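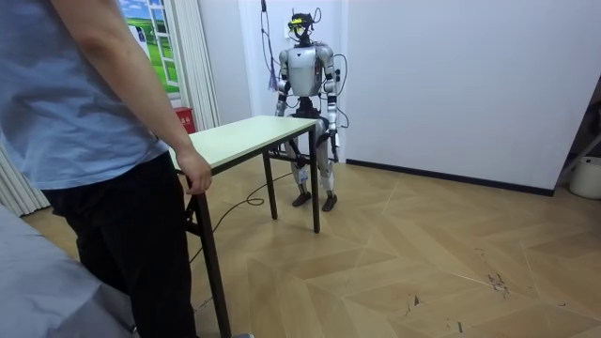

The little green table gets a job

I have been going back and forth about a table for longer than I'd like to admit, so bear with me, this is a whole post about a table.

It's small and rectangular, with skinny dark metal legs and a top in that pale, creamy green you used to see in school cafeterias and dentists' offices. There's a thin dark edge running around the top, and that edge is what sold me. Without it I think the color would look washed out. With it, the whole thing looks like somebody drew it with a pen first and then filled it in.

Fatima Nkosi thinks it looks like a hospital. Fatima Dlamini (yes, two Fatimas, we've all adjusted) thinks it looks like pistachio ice cream. I'm on team pistachio.

Anyway, the plan was for it to be a cutting and folding table. I do a lot of sewing for the costume closet, and up to now I've been doing the cutting on my floor at home, which was fine when I was 26 and is not fine anymore! My knees sound like a bag of chips. So when Reshma Ntuli said I could set up a proper corner in the big room as long as I kept it tidy, I said yes before she'd finished the sentence.

Which way should it go?

You'd think a table has two options, long ways or short ways. I tried a lot more than two. Flat against the wall felt like I was being punished, sitting there with my nose to the paint. Square in the middle of the room was great for walking around with a big piece of fabric, but then everybody else had to walk around me, and Mandla Matlala caught his hip on the corner twice in one evening and used language.

What I like best so far is the angle. Long side running away from you toward the back wall, not lined up with anything. I know that drives some people up the wall (hi Mom) but it means I can get at both long sides, and I can stand at the short end with a hand on the corner and look down the length of the fabric to see if it's straight. I can't see straight from the side. I never could. Every crooked curtain I ever made was cut from the side.

The height question

This is where I wasted most of an afternoon. Dining tables are too low for cutting, everyone tells you that, and kitchen counters are about right if you're my height, and I'm tall-ish. I did the test where you stand next to the table, let your arm hang loose and see where your hand lands. If you can rest your palm on the top without leaning, you're in decent shape. If you have to dip a shoulder you're going to feel it by supper.

Arlo Strickland says to buy risers. Arlo always says to buy something. He sent me a link to a set of 8 for $364, Arlo, that is more than the table! I'm going to try wood blocks first and see how it feels after a whole batch of pillowcases.

Does it wobble?

A bit. Thin legs look wonderful and they do have their own ideas about floors. I've been going corner to corner, pressing down with my fingers curled over the edge, because that's how you find the short leg. Pressing in the middle tells you nothing. Once you've got the bad corner, fold up a square of felt and slide it under, then press again. I'm using scraps from the Maluleke coats (the gray ones, for anyone who remembers those) and they work better than the sticky pads I bought, which picked up so much fuzz they looked like mice.

If the felt doesn't do it, check the screws underneath before you blame the floor. I blamed the floor for a week once.

Things I still need

A cutting mat that covers most of the top, so I don't slice up that lovely green. A clamp lamp. Some kind of hook for the big shears, and I'd like it on the side and not underneath, where I will absolutely forget they exist. Possibly a stool, though if I have a stool I'll sit on it and not cut anything.

I also want a cover for when it's not in use. I was thinking an old sheet with elastic at the corners, same idea as a fitted sheet for a very skinny bed. If that works out I'll post the measurements.

First real project is going to be bunting for July, 5 long strings of it, all triangles, so it'll be a good test of whether I can cut straight at my new angle. Reshma wants red and cream. I've got a pile of cream and almost no red, so if you're local and you have any red cotton sitting in a drawer, leave me a comment and I'll come get it.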